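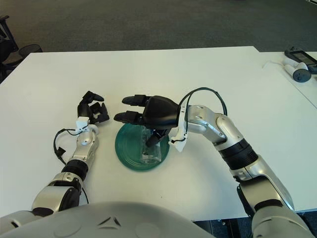
6. Setting and clearing a single place

This section applies to the white rectangular meeting tables in the Badis and Yoshida rooms. It covers the plate, the cup and the bottled water. Cutlery and hot drinks are covered in the catering section.

6.1 Items required

Plikano plate, round, teal-green, ridged
Clear plastic cup
Small bottle of water with screw cap
Gevidex table cloth wipes and a dry cloth
Tray for returned items

Check the plate for chips before use by running a dry cloth along the rim. A cloth that snags indicates a chip. Chipped plates go into the returns crate under the sink and are not put back on the shelf.

6.2 Preparing the table

1. Wipe the table top from the far edge towards the near edge. Turn the wipe over when it begins to drag.

2. Dry the surface with the cloth. A plate put down on a damp top will slide when a bottle is placed on it, and will leave a ring.

3. Where two tables are pushed together, check that the tops meet at the same height. If they do not, adjust the screw foot on the lower table. Do not place a plate across the join.

Note: The carpet in both rooms is soft and the feet settle after a move. Check the levels again on Sunday evening if the tables are needed for the start of the week.

6.3 Placing the plate

1. Hold the plate by the rim, with the fingers below and the thumb on the outermost ridge.

2. Lower it flat near the middle of the table. The edge furthest from the seat should touch down first.

3. Press lightly on the rim at opposite points. The plate should not rock. If it does, turn it a little and try again – most plates have one position in which they sit well.

4. Lay the bottle on its side beyond the plate until the place is checked. The label should face up so that the date can be read.
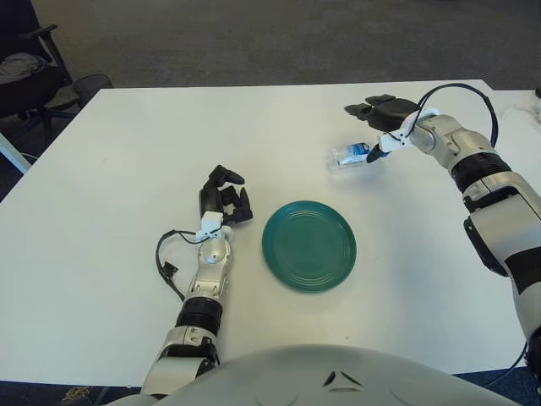 The date is checked at this stage and not in the store, as cartons from different deliveries are often mixed on the same shelf. Bottles past their date go back to the kitchen unopened.

5. Stand the bottle upright on the flat centre of the plate. Do not stand it on the ridges. A bottle on the ridges leans and may fall when the table is knocked.

6. Turn the bottle so that the label faces the seat. Leave the cap on.

Caution: Hold the bottle by the middle when moving it. Thin plastic gives way if gripped hard near the top, and an opened bottle will spill through the neck.

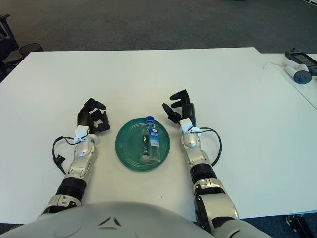 6.4 Using a cup in place of a bottle

A cup may be set where water is served from a jug. The plate is placed as in 6.3 and the cup stands on the flat centre in the same way. Do not put a cup and a bottle on the same plate.

1. Take one cup from the sleeve. Twist it if two have stuck together. Do not pull on the lip.

2. Lower the cup on to the plate from above, with the fingers kept outside the lip.

3. Fill the cup only after it is on the plate.

Caution: The cups are for cold drinks only. The stated limit is 67 °C and a freshly poured tea will exceed it.

6.5 Clearing

1. Remove the bottle or cup first and set it on the tray. Do not carry the plate with either one standing on it.

2. Empty any water that is left into the sink. Bottles go into the recycling with the cap screwed on. Cups are stacked by size.

3. Lift the plate by the rim and wipe the grooves with a damp cloth, working outwards from the centre.

4. Wash the plate in the lower rack at a setting no higher than 85 °C. Stack plates no more than 6 high when dry.

5. Wipe the table as in 6.2.

Note: Crumbs and limescale collect in the grooves. A soft brush removes both. Wire wool marks the surface and must not be used.

6.6 Remarks from users

Remarks received since the May issue are kept with the section they concern until the text is revised.

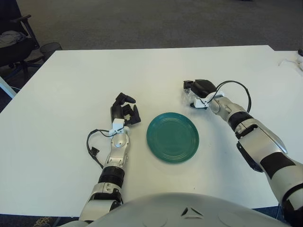

Lenni Mustonen asks for the order in 6.5 to be changed where several places are cleared together: all the bottles and cups first, then all the plates, so that the tray is carried to the kitchen only once for each. The order given is for a single place, and the change will be added as a separate list.

Griet Verbeke reports that plates washed in the upper rack come out with water standing in the grooves. Use the lower rack, and tilt the plates before drying.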